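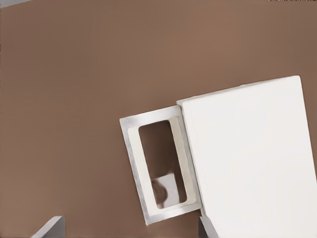
Figure 3. A white block on a brown tabletop (rendered).

**4.2 Does keeping a fast predict giving?**

Much of the writing on religious fasting takes for granted that people who go without food become more generous. We doubt the evidence supports this. The Irkinness survey, which is quoted most often, asked 439 churchgoers whether they had fasted and whether they had given to charity during the same season. Both answers came from memory, and both acts are ones a believer would like to report. Fifteen people skipped the giving question, leaving 424.

The raw link is there, but it shrinks once weekly attendance is taken into account. People who come to services often do more of everything the church asks of them, fasting included. To credit the fast itself seems to us a stretch, and the survey's authors offer no test that could tell the two apart.

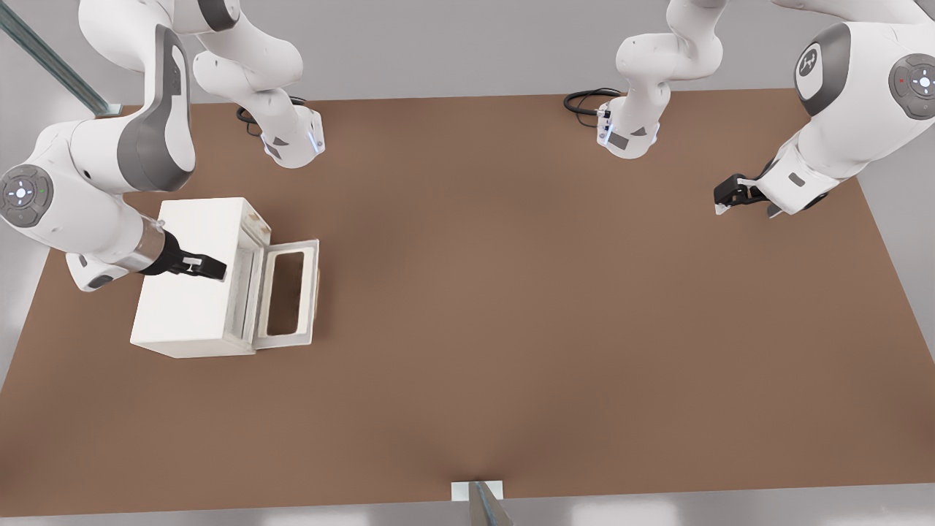 Figure 4. Rendered tabletop with a white, oven-like appliance, its door open.

The Sonstead parish diaries look stronger at first. Members wrote down meals and gifts each evening for 40 days, so memory is less of a problem. Yet up to 5 entries a week are missing for some households, and the gaps fall mostly in the second half of the season. Haddad treats these as days when the fast was kept but the diary was forgotten. We see no reason to grant that.

Lamitz, the only site with a comparison group, found no difference in giving between fasting and non-fasting members. It is rarely cited. Its groups were small, and we would not rest a case on it either, but a claim repeated this often from the pulpit should have met it by now.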